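Does folding on the bed really save time?

21 May 2022

I have been told, more than once and by people who own a lot of matching hangers, that laundry gets done faster if you fold it on the bed. The idea is that you can't go to sleep until the pile has gone. I can. I move it to the chair.

Still, I gave it a fair go through April. Gil-soo Geum lent me a paperback called The Havcombe Method, 181 pages on folding clothes, and I read most of it. The chapter on towels is sound. The chapter on drawers assumes you have more drawers than any house I've lived in.

My main quarrel is with dark clothes. The book wants everything smoothed flat by hand before the first fold, and says the creases will "leave of their own accord". Mine don't. Long creases down the length of a dark thing stay put however much I pat them, and on a patterned sheet I lose track of which edge I'm meant to be lining up. 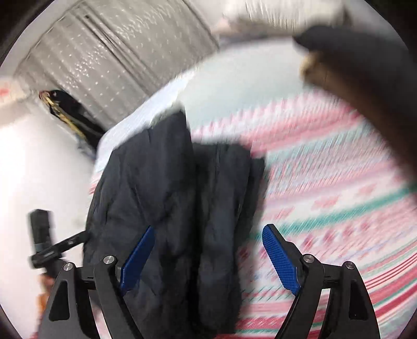
What I do now

Shake it hard, twice, holding it by the top. Lay it down and pull from the far end, which does more than any amount of stroking. Fold lengthwise, then in half, then stop. The book goes on to thirds and then a sort of parcel that stands up by itself, and I have yet to see one of mine stand up for longer than it takes to shut the drawer.

I'm not convinced the bed is any better than the kitchen table, either. It's too low for my back and too soft to press against. Gil-soo says I need a firmer mattress. That seems a lot to spend on folding.

The towels do look nice, I'll give the book that.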